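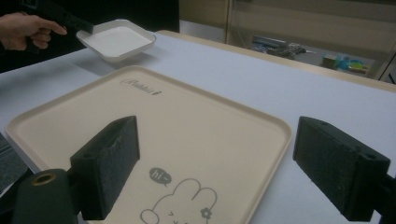

Got a box of sherds from our field walk at Pritholm and need to know how to wash and dry them without wrecking anything. 1212 bits all told, mostly brick and roof tile but a fair amount of pottery too, some of it soft and crumbly looking. I'm doing it at home on a white table, a few at a time in a small white square dish so I can see what color the water goes. Is plain tap water ok? Toothbrush? One person in our group said never brush, another said scrub hard, so now I'm stuck. Also some peices have a black crust on the inside. Dirt or something I should leave alone? Would like to start Friday if I can.

Sumeya Ayele
April

Grostutis
Plain water, soft toothbrush, no soap. Dont soak. Done thousands this way, never lost one.

Tiruwork Feyisa
Bit more to it than that. Sort before anything gets wet. Hard fired stuff (tile, stoneware, glazed) in one pile, soft low fired stuff in another. Hard pile, cool water and a soft brush, fine. Brush the broken edges well, that's where you read the fabric and where any joins will be. Go easy on glaze if it's flaking.

Soft pile, test one scrap first. If the water goes cloudy with the color of the pot itself then stop, dry brush only. Wooden skewer for lumps of clay. No metal picks, they leave scratches that look like tooling marks and somebody down the line will write them up as decoration. I have seen this happen.
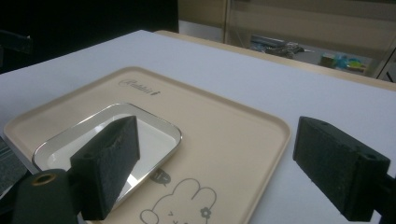 Change the water often. Grit in the bottom scratches the next sherd. Lay everything out on newspaper or mesh, out of the sun, not on a radiator. Two days at least, longer for thick tile. Bag it damp and you get mold, and then the labels go too.

Black crust on the inside, leave it! Could be soot or burnt food and a lab can do things with that, but only if it hasn't been scrubbed. Wrap those dry in foil, bag them separate, write "unwashed" on the bag.

Most important thing, keep each grid square together the whole way through. Label goes with the sherds from bag to water to drying and back to bag. We had 1658 pieces from the Worku ditch and 95 of them ended up with no square number, because two lots got put down side by side to dry. Useless for the plot. Pencil or archival pen on the labels, ballpoint fades.

Tideck
Agree with all that. Just adding, dont mark sherds until they are bone dry, the ink bleeds. And weigh each lot as well as counting it, our finds officer sent the whole box back for that. If the brick is all modern looking ask before you wash it, ours only wanted a weight and a note.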